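Laying out the tray: a conversation with Pouran Zamani

Pouran Zamani has taught instrument preparation at the Hokilitz training rooms for long enough to have rewritten the course handbook twice. The current edition gives 36 pages to the layout of a table before a minor procedure. We spoke to her on a Sunday morning, between groups.

She begins with the surface. "A pale table is easier to work on," she says. "A dropped needle shows up on cream. On dark green you can lose it for a minute." The rooms changed over to pale tops in July, and the old ones went to the Brabec store.

Her method divides the table into two zones. Packets and bags stay at the back, unopened, until they are called for. The tray goes in the middle and the instrument case in front of it, nearest the person doing the laying out. "You reach across the case to the tray. You do not reach across the tray to the case. If you drop something, it should fall on the lining."

On cases she has firm opinions. She prefers fabric linings with elastic loops to moulded foam, which she says holds dust in the cut-outs. The loops have their own fault. "They stretch. We replace a case when a pair of scissors slides out under its own weight with the case tilted." Hokilitz keeps a register of 131 cases, inspected at the start of each course.

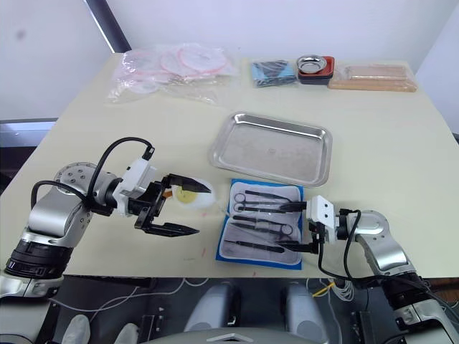 "Scissors are kept together, and forceps have their own place," Zamani continues. "Probes lie flat and parallel. If the handles are all black, you tell them apart by the tips, so you look at the tips – every time." Students who sort by handle are asked to start again.

The tray itself should be empty before anything is moved into it. She has them check the rim and the corners by eye, then the base. A matt base is preferred, as glare from a polished one hides small marks.

Her colleague Bohumila Baláž, who wrote the packing section of the handbook, differs with her on one point. Baláž would put small dishes inside the tray from the start. Zamani keeps them outside. "Bohumila says it saves a movement. It does. It also takes up a corner of the tray that I want for forceps." The handbook gives both versions.

The next edition will add a section on relabelling opened packets. It is due at the printer before the autumn groups arrive.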